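My cousin sent me another one in November. White letters over a mountain: "Small steps every day lead to great places." It was signed Wayne Turcotte, and I spent a good part of the evening trying to find out who Wayne Turcotte was.

As far as I can tell he runs a site called Bellby, where he posts sayings for every mood. There are 40 about patience. There are 16 about forgiving your sister, in particular, which made me wonder about his sister. A fair few are old proverbs I heard from my gran, with a word swapped and his name stuck on the end.

I don't mind people liking quotes. I copied them on to my pencil case at school like everyone else. What I doubt is that reading 20 of them before breakfast does anything for you, and the Bellby page says it will "change how you meet the day". Change it how? By how much? I tried it for around 3 weeks and met the day much as before, only later.

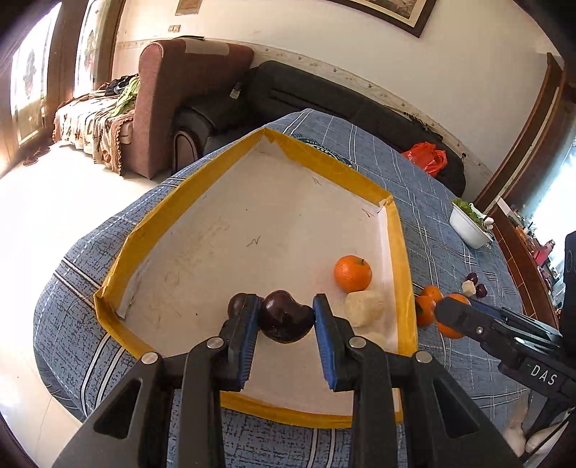
The other thing that bothers me is how well the opposites get along. "Good things come to those who wait" sits two lines above "Don't wait, begin". Both have little hearts beside them. If a saying and its reverse are both wise, I'm not sure what either of them is telling me.

Biljana Begović, who I used to work with, thinks I'm being mean. She keeps one on her fridge from when her mum was ill and says it helped, and I believe her. But her mum wrote that one out for her by hand, and I suspect the handwriting did most of the work.

Anyway, my cousin has now moved on to a page of captions for holiday photos. She's off to Kos and wants me to help her choose between "Salty hair, happy heart" and something about waves. I said waves.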